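My mother kept a list of everything she lent out, and when she died we found it in the kitchen drawer under the rubber bands. A cake stand, two folding chairs, the good ladder. Most of the names beside them had been crossed off and a few hadn't, and my brother wanted to start making calls. I talked him out of it (it took most of an afternoon and a pot of coffee), and I've been thinking about borrowing ever since.

I live on Skemell Street, a short block with 48 mailboxes, and when I moved in I owned almost nothing useful. The first person I borrowed from was Bjartur Kragh, two doors down, who handed me a drill over the fence before I'd finished asking and then talked to me for an hour about his tomatoes. I still can't hang a shelf without thinking of those tomatoes! If I'd driven out and bought a drill, I'd have had a drill, and I suppose I'd have waved at Bjartur now and then from the car.

## What we buy so we don't have to ask

I think a lot of what's in our garages is there to spare us a conversation. I own a carpet cleaner I've used five times. There must be one just like it in half the houses on the block, each of them sitting in the dark next to the paint cans, and I understand why, because asking is uncomfortable. You have to admit you need something, and you have to be home to give it back.

But the giving back is the part I like best. Something usually comes along with it, a jar of jam or a few plums, or just some gossip on the porch while supper gets cold. My mother never returned a dish empty, and she was a little bit scornful of people who did, though she'd never have said so to their faces.

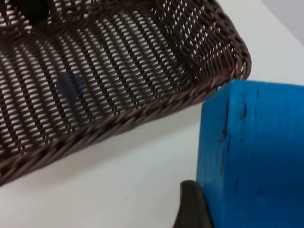 ## The case for being owed

People tell me they hate to owe anybody, and I do see it. Money is different, and I wouldn't lend $535 over a fence to just anyone. A ladder, though, or a big soup pot in August when the cousins are all visiting, that kind of debt seems to me a friendly thing to have hanging around. It gives you a reason to knock.

We never did call about the cake stand. I like to think it's on somebody's counter with a lemon cake on it, and that once in a while they remember whose it was and feel slightly guilty, and fond of her.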